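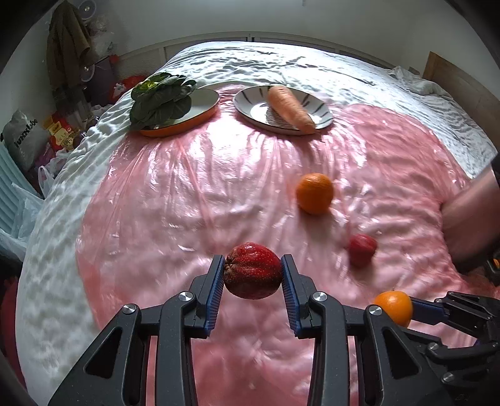 A Kitchen on a Bed: Keeping Fruit and Vegetables in One Small Room

Project report for the Hikum summer course in everyday design
Handed in August 26, 2019

Why I picked this

My room at Flaslow House is 176 square feet with a sloped ceiling, so on paper it sounds bigger than it feels (you can only stand up straight in part of it). There's a shared kitchen two floors down. It has one fridge, the fridge is always full, and if you leave a bag of plums in there overnight you should say goodbye to them first. So I keep most of my food upstairs with me, and for months I did it really badly. Apples at the bottom of a backpack, carrots on the windowsill, an orange I once found in a shoe.

The course asked us to choose a problem we live with and work on it for three weeks. A lot of people in my group went for desks and lighting. I went for the shoe orange.

What I wanted to find out was pretty simple. Can you set up a decent food corner in a room with no counter, no fridge and no real table, using only things that are already there? I also wanted to know if I would eat more fruit once I could see it, which my mom has been telling me for years.

Finding a surface

My biggest problem was that there's nowhere to put anything down. The desk is where my laptop and all my course papers live. The floor is the floor. That left the bed, which is the largest flat thing I have, and I know how that sounds!

A white sheet and ripe plums are a bad match, so I needed something in between. I tried three things:

A bath towel. It stays put and it's soft on the fruit, but then you have a towel with plum on it, and you have to wash that instead.

Newspaper. Free, easy, and the ink came off on my hands and then on the sheet.

Plastic sheeting. I had a big piece of translucent pink plastic left over from wrapping presents in July. It wipes clean in no time and it's large enough to cover the whole middle of the bed.

The plastic won, with some complaints. It creases like crazy and it never lies flat again after the first time you fold it. Round fruit also rolls on it whenever you sit down on the edge of the mattress. It's shiny, too, and in that room in the middle of the day the shine is a bit much. But I could have the whole thing set up, used and folded away again before a towel would have made it to the laundry.

Shopping

I bought everything from Văn, the little grocery store at the bottom of the hill, because I can carry a bag home from there without my arm falling off. I stuck to oranges, small red apples, plums, carrots and leafy greens. Over the three weeks I brought 3522 grams of produce up the stairs, weighed on a Deltus kitchen scale from the course cupboard (it had to go back every evening, so all my weighing happened before dinner).

I didn't buy bananas. They go brown fast and they make everything near them go faster too, and I had enough going on.

Sorting it out

My first idea was to keep everything together in one big bowl. It looked lovely for a day. Then the plums underneath got squashed by the oranges, and the greens on top dropped bits into everything. In that first week I threw out 400 grams, nearly all plums and greens, and I was honestly kind of upset about it.

For the second week I laid the food out on the plastic and made myself sort it by how tough it is. Oranges can take nearly anything. Apples are fine as long as you don't drop them. Plums need to be looked at every day and shouldn't have anything sitting on them. Carrots don't care. Greens want to be left alone.

From that I ended up with a simple plan. All the fruit goes in the shallow green tray, in one layer, nothing stacked. The carrot gets the white plate with the dark pattern on the rim, and the greens get the orange-rimmed one, set back from the fruit. The tray sits next to the big black countertop appliance, since that's the one thing I own that's too bulky to go anywhere else, and having it there at least stops the tray from sliding off in that direction.

The single layer was the best change I made in the whole project. In a bowl you only see what's on top. In a tray you see every piece, and you notice the soft plum while it's still a nice plum. It's also much easier to pick something up without knocking everything else around – a shallow rim is enough to keep an apple in and low enough that your hand doesn't get in its own way.

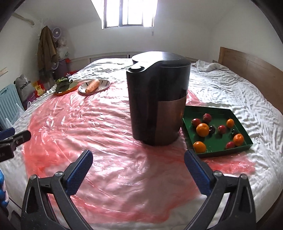

What went well

I ate more fruit. I kept a food diary (the course limit was 1000 words and I went right up to it), and by week three I was having an orange most mornings and an apple while I worked. I had to walk past the tray to get to the door, and that did it.

Less got thrown away as well. In week three it was one plum and the outside leaves of the greens. I didn't weigh that, which I should have, and I got a comment about it from my tutor.

The cleanup is quick. Shake the plastic, wipe it, fold it, and the bed is a bed again.

What didn't go so well

Light and heat, mostly. There's a window in the sloped ceiling and on sunny days the bed gets the sun for hours. Oranges can put up with that for a bit but the greens went limp by the afternoon. I tried putting the little purple-and-white fan on, which helped me more than it helped the greens. In the end I moved them into the corner behind the door whenever it was hot.

Then there's the obvious thing, you can't sleep on a bed with plums on it. Everything had to move to the desk at night and back again in the morning, and by the third week I was getting lazy. Twice I ate my breakfast standing up just so I wouldn't have to lay it all out.

The corner by the wall is also a mess. I've got a bag, a purple container, plastic bags and my jacket on its hook all in the same spot, and I kept thinking there was a shelf's worth of space hiding in there if I ever cleared it.

If I had another three weeks

I'd clear that corner. A narrow board at knee height would take the tray and both plates, and it's out of the sun. The board could rest on two crates, so I wouldn't have to drill into a wall that belongs to somebody else.

I'd also like to try a second tray, one for fruit to eat today and one for fruit that can wait. Last, I want to test greens standing in a jar of water, because two people in my group swear by it and I'm not convinced yet.

The pink plastic is still folded up under my bed. It has a small tear in one corner now and I'm going to keep using it until it gives up.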